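4.2 Sock Pairing

Sock pairing is the smallest chore in the Brornel task set and the one on which our policies remain furthest from human performance. The operator demonstrates the chore with one gripper in each hand, and the learned policy is later run on a pair of arms fitted with the same fingers. A trial counts as a success when both socks lie together and have been folded over once. Figure 5 shows the workspace during collection, with the socks laid flat.
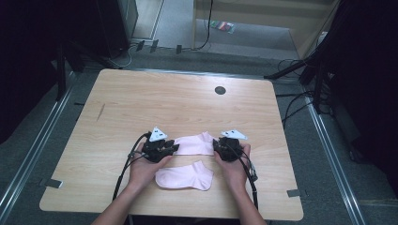
Figure 5. Sock pairing, head view. Two light pink ankle socks on the table between the hand-held grippers; printed markers are mounted on top of each gripper.

We collected 676 demonstrations at the Flemville site. Following Halim's protocol, the starting layout was changed after every trial, and trials in which a sock left the table were kept. The Lemton baseline was trained on the same data without the wrist views.

Most failures occur at the first grasp. A thin knit lying flat offers almost no edge to close on, and a finger that comes in slightly high slides over the fabric. The head view is of little help here – it gives the position of the sock but not the height of the fold. The wrist view shows folds at closer range, although glare on the tabletop can wash out part of the image (Figure 6).

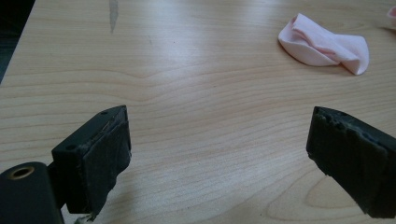
Figure 6. Wrist view with the jaws apart. The padding on both jaws shows wear; a crumpled pink cloth lies at upper right.

Pad condition was not controlled in this study. We did not replace pads on a fixed schedule, and grip friction therefore probably varied across the data set. The full policy completed 44 percent of its trials, and the Lemton baseline did worse in every starting layout. Neither recovered reliably once a sock had bunched up. On this evidence we do not consider sock pairing ready for unattended use in a home. Towel folding, which gives the fingers a thicker edge, is treated in the next section.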